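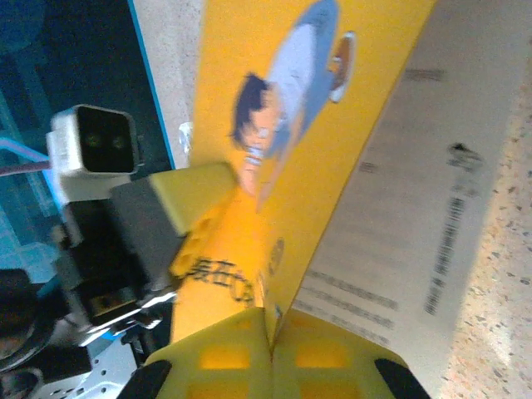
Spent Monday at the Ononeck open day in Otstead. Two halls, one of them with working cells you can stand next to. Notes follow, mostly on the parcel handling, which is what I went for. I work on conveyor controls and don't buy or sell grippers.

—

Format first. Groups go in on the half hour, you get 20 minutes per cell, and the operators answer questions while the thing runs. No slides in the hall. I wish more open days did it this way.

—

The handling task is plain: pick up a packaged item, turn it so the shipping label can be read, put it down. Mixed goods, printed cartons, stick-on labels placed wherever the packer felt like placing them. Nothing is sorted by size beforehand.

—

Fingers are molded plastic with pockets in the faces and rubber at the tips. I asked about the pockets. Two reasons given: less weight, and a bit of flex before the carton wall starts to give. The second one matters more. A printed food carton buckles long before a rigid finger notices anything.

—

There is a camera at the wrist, so you can follow the grasp from the gripper's side on a monitor by the fence. Worth ten minutes of anyone's time. From the aisle every grasp looks the same. On the monitor you see how far off square most of them are.

—

Tilt is the interesting part. A carton held at a steep angle is still a good grasp if the label face stays clear of the fingers. The operator's rule was to accept any angle and correct it on the way down. Squaring up before the lift costs time and gains very little.

—

Labels are the weak point. A big white label on a glossy carton reads well at rest and badly in motion. At speed the bars smear and the decoder returns nothing. Their fix is a short pause before the read. Blöndal, who built the reading station, wants to drop the pause and use a brighter strobe. They had both versions set up. The pause was more reliable on the day I saw it.

—

Wraparound labels are worse. If the barcode crosses a fold, the cell makes one attempt, rotates the item, tries again, and then sends it to the reject chute. Two tries and out. I like that. I have seen cells spin a box for half a minute.

—

Numbers from the board by the cell, for the morning shift: 405 items handled, 41 sent to reject. Most of those 41 were logged as label faults and the rest as drops or double picks. Ten percent reject is high for production. For unsorted goods at an open day I would call it fair, and they left the board up where everyone could read it.

—

Target is 1,000 items a shift by May. Asked what has to change to get there and the answer was the reject handling, with the arm speed left alone. A rejected item gets walked back by hand at the moment, and the cell waits for it.

—

The other hall was Lillberg conveyors, which I know already. New side guides, same drives. The guides come off without tools now. The old ones took a hex key and a lot of patience.

—

Complaints: the aisle is too narrow for a full group, the monitor faces the afternoon sun, and the air compressor makes it hard to hear anything past the second row. Take an early slot and stand on the left.

—

Still open for me: finger wear. I asked how long a set of rubber tips lasts and got "we change them when they look bad." That needs a number before I would put one of these on a line. I have emailed them and will add the reply to this thread if one comes.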